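Modules > Robot Manipulation > Week 9 handout

Learning from hand-held gripper demonstrations
Notes by Brunello Donati

Last week we looked at teleoperation, where a person drives the robot arm directly. The main cost there is time. An operator has to learn the controls, and every demonstration ties up an arm. This week's method removes the arm from data collection. A person holds a gripper in the hand, does the task, and a camera on the tool records what happens. The policy is then trained on those recordings and run on a real arm fitted with the same kind of fingers.

For this to work, the view at training time has to match the view at run time. The camera is fixed to the gripper, so the fingers sit in the same place in the picture whichever arm or hand is carrying them. The room behind will change from one recording to the next. We want that, as it teaches the policy to ignore the room.

The task used in the Plonley study is carrying a flat plate with a loose object on top. The plate must be gripped at its edge and kept level while it moves. It is a harder task than it sounds. Clear acrylic gives poor depth readings, and its surface reflects whatever is nearby, so the study uses colour video only and leaves the depth sensor out.

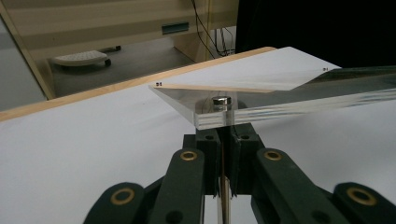 Fig. 1. View from the tool camera. The fingers hold the clear plate by its front edge, with a metal disc resting on top.

Look at where the load sits in relation to the fingers. When it is close to the grip, a small error in wrist angle can be corrected. Further out, the same error turns the plate in the fingers and the policy has less time to react. Hattori's group varied this distance on purpose when recording.

Method in short

They recorded 200 demonstrations, shared between 3 people. Each recording was cut at the moment the fingers closed and again at the moment they opened. Tool pose was worked out from the video together with the motion sensor. Recordings where tracking was lost were thrown away before training.

The policy takes the two most recent pictures and the finger width, and gives a short run of future tool poses. Only the first part of each run is carried out before the policy is asked again. Poses are given relative to the current tool pose. With poses fixed to the room, the policy failed as soon as the table was moved.

Result

Policies trained on one person's recordings copied that person's habits, mainly the speed of the lift. Mixing people gave slower but steadier carries. Most of the remaining failures came at the set-down, when one corner of the plate touched first and the load slid.

Reading for Saturday's lab: Hattori, section 3, and the Piven notes on camera delay. Bring your own tracking plots.

Contact: Robot Manipulation teaching office, Stomham | Copyright Stomham Department of Engineering | Back to top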